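Help > Odds and Ends > The Gray Bin
1 min read

What goes in the bin?
Anything at Bradham that has lost its shelf. We don't judge - we just don't dust.

Is there a limit?
One binful. Past that, see the Zunevau cupboard, locker 217.

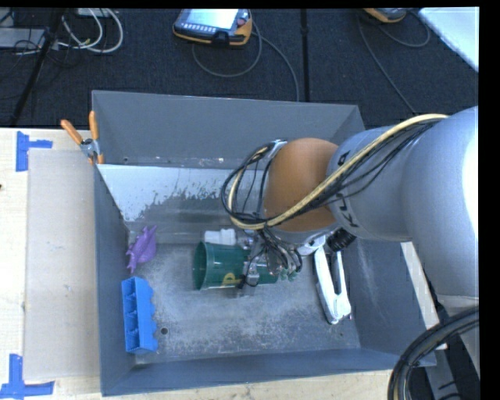 Green cup, blue rack, purple dinosaur-like toy.

Can I claim the purple one?
Yes, if you can describe it without pointing.

How long are things kept?
Seven days, ending Thursday. After that they belong to whoever wants them least.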